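Quintela Claims Tribunal

The Quintela Claims Tribunal was an ad hoc arbitral body set up to decide liability and compensation for the sinking of the passenger ferry Cladden. It sat in Quintela under a bilateral treaty between the flag state of the vessel and the coastal state in whose waters it was lost. The tribunal had civil jurisdiction only. Criminal charges were left to the national courts of the two parties.

Background

The Cladden sank off the port of Binditov after striking a moored naval barrier that did not appear on published charts. Each state first claimed sole authority over the inquiry. Talks opened in March, and the treaty was signed after 23 sessions. It provided for three arbitrators: one named by each party, and a president chosen by agreement. Harriet Nakamura was appointed president, sitting with Percy Cabrera and Neelam Sandhu.
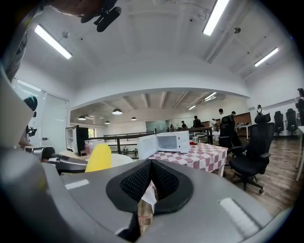 Procedure

Claims had to be filed within 270 days of the treaty's entry into force. The registry, headed by Akash Bajpai, received 2,145 claims, most of them from relatives of passengers. Written pleadings were exchanged first, and oral hearings were limited to 30 days. Either party could ask for documents to be heard in closed session on security grounds, but the tribunal kept the power to review the request.

Award

The award was issued on Thursday, August 16, 2018. The coastal state was held liable for failing to give notice of the barrier. Damages were reduced in part for the operator's departure from its filed route. Cabrera dissented on the reduction. The award was final and could not be appealed, though either party could request correction of clerical errors.

See also

Binditov Harbor Agreement
State responsibility
Law of the sea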